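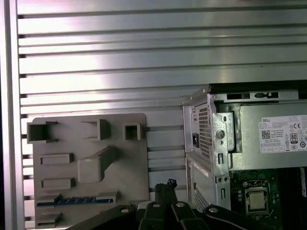 How to Read Your Sample Ballot Before You Vote

Most people spend more time parking at the polling place than reading the bottom half of the ballot. The top races get the ads. The rest decides who runs your water district and whether your property tax goes up. Set aside an hour one evening and work through it at the kitchen table.

Step 1. Get the right ballot

Go to your county election office website and look for "sample ballot" or "my voter information." Type in your street address, not just your ZIP code. A single ZIP code can cover several districts, and here in Cluvier County the line between the Tian and Skiveo school districts runs down the middle of Stesturura Road. Neighbors across the street from each other get different ballots.

If you moved since the last election, check your registration first. The sample ballot will be wrong if your address is.

Step 2. Print it or copy it out

Print the ballot, or write the race titles on a sheet of paper with room for notes. Put a mark next to every race where you don't recognize any name. On my May primary ballot that was 8 of them.

Step 3. Look up who pays for the campaign

Candidates for local office file finance reports with the county or the state. Search the candidate's last name and the office. Look at the largest donors first, then at how many small ones there are. One candidate for our county board raised $781 in total, nearly all of it from relatives. Her opponent had two donors who both had zoning requests pending.

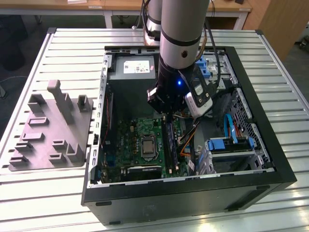 Open desktop tower on a slatted metal worktable.

Step 4. Read the measures in full

The short title of a ballot measure is written to fit in a small space, and sometimes by people who want it to pass. Open the full text and find these things:

What a "yes" vote does, and what a "no" vote does. On a repeal, "yes" often means getting rid of the law.
The cost per year to a typical household.
The end date. Some taxes have none.

Our last road bond ran to roughly 205 lines. It took me 20 minutes with a pencil.

Step 5. Check the judges

Retention races ask only whether a judge should stay. Many state bar groups publish ratings. Read the comments as well as the score if they are posted.

Step 6. Mark your choices and take them with you

Many states let you bring written notes into the booth, but some don't allow phones - check your state's rule before you go. You can leave a race blank. The rest of your ballot still counts.

Written by Nayeli Ñahui. Corrections are welcome through the contact form.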